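デリス法律扶助協会
ホーム 協会について 活動 議事録 お問い合わせ

集会許可条例訴訟に関する定例会議 議事録
5月 記録:協会事務局

開会 午後4時
場所 協会会議室
議長 ジュネイド・ラジプート

1.前回議事録の承認

前回議事録について、グヴロ市の答弁書の受領日に関する記載を訂正した上で、異議なく承認された。訂正箇所は事務局において原本に反映する。

2.訴訟の経過報告

事務局より、グヴロ市の公共空間における集会許可条例に対する訴えの経過が報告された。本件はスコルデン地方裁判所に係属しており、原告は市内の団体および個人である。請求の趣旨は、同条例のうち事前許可の期限を定める規定および費用負担を定める規定の無効確認、ならびに判決確定までの執行停止である。

条例は、広場、公園および歩道における集会について、開催日の14日前までに申請を行うことを求め、緊急の集会に関する例外を設けていない。原告側は、この期限が突発的な事案に対する意見表明を事実上不可能にするものであると主張している。これに対し市側は、交通整理および警備の準備に必要な期間であるとして争っている。

執行停止の申立てについては双方の書面提出が終わり、審問期日の指定を待つ状況にある。裁判所書記官からは、期日は追って双方代理人に通知する旨の連絡を受けている。

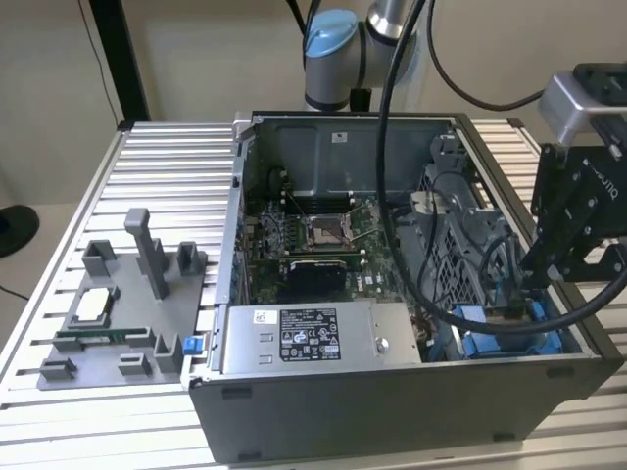
また、費用負担の規定に関して、市側が追加書面を提出したことが報告された。追加書面は、警備費用の算定は担当部署の裁量によるものの、内部の基準に従って行われているとするものである。当該基準そのものは証拠として提出されておらず、原告側代理人は文書提出を求める申立てを準備している。

議長より、申立書の案を次回会議までに出席者へ回付するよう指示があった。

3.グンマン市における類似条例の動向

グンマン市議会において、グヴロ市の条例とほぼ同一の文言を有する条例案が提出されたことが報告された。所管の委員会で審査中であり、本会議への上程時期は決まっていない。同案に反対する住民の請願には約900筆の署名が添えられている。

本協会としての対応について協議した。条例案の段階で意見書を提出することに異論はなかったが、意見書においてスコルデン地方裁判所に係属中の事件に言及する範囲については見解が分かれた。一部の出席者からは、係属中の主張をそのまま引用した場合、市側に反論の準備を促す結果になりかねないとの懸念が示された。
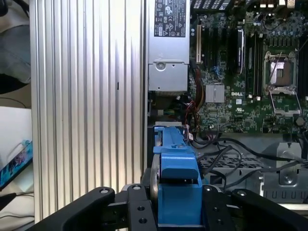
シャブナム・マリクは、訴状も準備書面もすでに閲覧可能な記録であり、引用を控えることに実益は乏しいと述べた。その上で、意見書は議員が短時間で読むものであるから、訴訟の詳細よりも、緊急の集会に関する例外規定の欠如と、費用算定基準が公表されていない点に絞るべきであるとの意見であった。

議長は、双方の意見を踏まえ、係属中の事件については事件の存在と争点の概要のみを記載することを提案し、出席者の了承を得た。意見書の分量は別紙を除き20ページ以内とする。起案はマリクが担当し、グンマン市議会の委員会審査の日程が判明し次第、提出時期を決定する。

4.申請者からの聴取結果

グヴロ市において許可申請を行った団体のうち、4団体から聴取した結果が書面で報告された。いずれの団体も、申請窓口において費用の見込額を事前に示されなかったと回答している。うち一団体は、見込額の通知を受けた後に開催を断念した。

聴取書の取扱いに関し、団体名の開示に同意していない者が含まれることから、裁判所に提出する際は氏名等の秘匿について代理人と協議することとした。原本は事務局で保管し、複写の持出しは認めない。

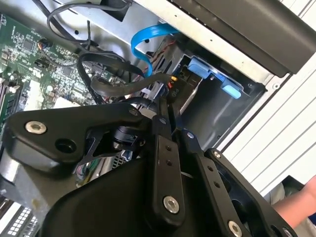 5.傍聴および広報について

審問期日が指定された場合の傍聴の案内について協議した。案内には期日、法廷および集合時刻を記載し、法廷内での録音、撮影および掲示物の持込みが禁じられている旨を明記する。報道機関からの問合せは事務局が一括して受け、事件の内容に関する回答は代理人の確認を経て行う。

出席者より、期日後に裁判所前で説明の場を設ける場合、その場自体が条例上の集会に該当する可能性があるとの指摘があった。代理人の見解を求めた上で、必要であれば裁判所近隣の屋内会場を使用する。会場の選定は事務局に一任された。

6.訴訟費用の支出

文書提出の申立てに要する費用および記録の謄写費用について、訴訟基金からの支出が承認された。専門家意見書の作成費用については、候補者からの見積りが未着のため、継続審議とした。

7.その他

次回会議の日程は、執行停止に関する審問期日の指定を待って事務局が調整する。期日が指定されない場合であっても、6月中に一度開催する。

以上をもって議事を終了し、議長が閉会を宣した。

議事録確認 ジュネイド・ラジプート

関連項目
・集会許可条例訴訟 訴状の概要
・グヴロ市 答弁書に対する協会の見解
・グンマン市条例案に関する請願について
・訴訟基金 収支報告
・前回会議 議事録(訂正版)

前へ 次へ 一覧に戻る ページ上部へ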